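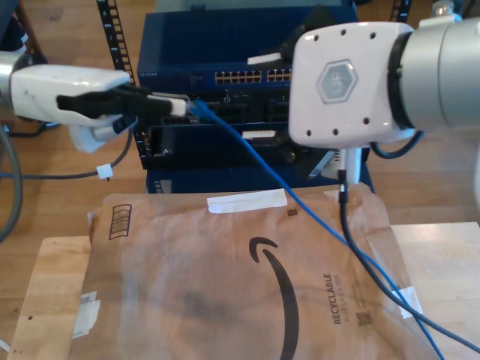 Le switch dans la baie, câble bleu présenté devant la façade.

De : exploitation réseau, site Deltine
À : liste infra-locaux
Objet : Re: Reprise du câblage de la baie, local Grirkomen

Bonjour à toutes et à tous,

Je réponds dans l'ordre au message de juillet, que je recopie plus bas pour ceux qui se sont inscrits entre-temps.

Pour les cordons : on garde le bleu pour les postes de travail. Le gris reste réservé aux bornes wifi et le rouge aux liens entre locaux. J'ai vu passer la proposition de tout commander en une seule couleur. Le prix est meilleur, mais au premier dépannage on perd ce qu'on a gagné. La commande est partie chez Sundaram, 76 cordons de deux longueurs, connecteurs RJ45 surmoulés. Merci de ne pas en sertir vous-mêmes pour la baie, même pour dépanner. Les cordons faits main ont leur place au banc de test.

Pour le switch : c'est un NETGEAR, il reste où il est dans la baie. Les ports des deux rangées sont affectés d'après le tableau Wininside, onglet « Grirkomen ». Si vous déplacez un cordon, vous modifiez la ligne correspondante avant de quitter le local. Le port 23 est à laisser libre, il sert aux mesures.

Pour les étiquettes : une à chaque bout, à trois centimètres du connecteur, avec le numéro de prise et rien d'autre. Les anciennes étiquettes en papier se décollent, on les remplace au fur et à mesure.

Pour les emballages : les pochettes en papier kraft marquées « RECYCLABLE » vont dans le bac papier du couloir. Enlevez d'abord le ruban adhésif et les étiquettes d'expédition. Les sachets plastique des cordons vont à part. Rien ne doit rester au pied de la baie – la porte du local s'ouvre vers l'intérieur et on a déjà coincé un carton dessous.

La recette est prévue le 12 septembre. D'ici là, les prises 1 à 36 sont à reprendre en priorité, le reste peut attendre l'arrivée des passe-câbles.

Une question de mon côté : quelqu'un a-t-il encore la clé plate pour les écrous cage ? Elle n'est plus dans le tiroir.

Cordialement,
L'exploitation réseau

> Bonjour,
>
> Suite à la visite du local Grirkomen, plusieurs remarques.
> Les cordons ne sont pas tous repérés et certains sont
> beaucoup trop longs. Peut-on fixer une règle de couleur,
> ou bien prendre une seule couleur pour tout le monde ?
> Le devis reçu est de 1 240 euros avec les passe-câbles,
> un peu moins si on reste sur du noir.
>
> Autre point, où jette-t-on les emballages ? Il y avait
> des pochettes vides par terre et sur les étagères.
>
> Enfin, le tableau des ports n'est plus à jour depuis le
> déménagement du bureau d'études. Qui le reprend ?
>
> Merci d'avance,
> Support de proximité

J'oubliais le dernier point : le tableau, c'est nous qui le reprenons. Envoyez vos corrections sur la liste – pas en message privé, sinon elles se perdent.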